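Print | E-mail
Da-eun Hyun, September

Two weeks with the Droltero two-arm kit and I'm so happy with it! Short thread.

1/ Soft stuff first. Packing a bag is my favorite test – one gripper clamps the top of the backpack, the other pinches a little plush toy and brings its own squishy problems.

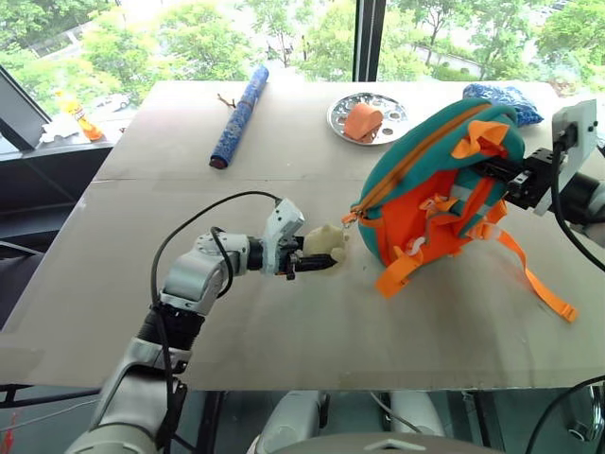
2/ Setup
Took me 47 minutes, most of it cables. The Joo app found both arms right away (my old Clokovance rig never managed that). Demo mode comes with 13 tasks and I've tried 8.

3/ Flat things are harder. One finger over a thin, pale rectangle with rounded corners, and you really start caring about angles. I slowed the wrist way down and it's much nicer to steer now.
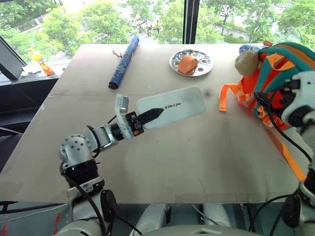
Vandness asks if the slow wrist setting survives a restart. Yes, as long as you save it to the profile first – I forgot once and had to redo it.

4/ Fingertip swaps are up next, I have the softer pads on order!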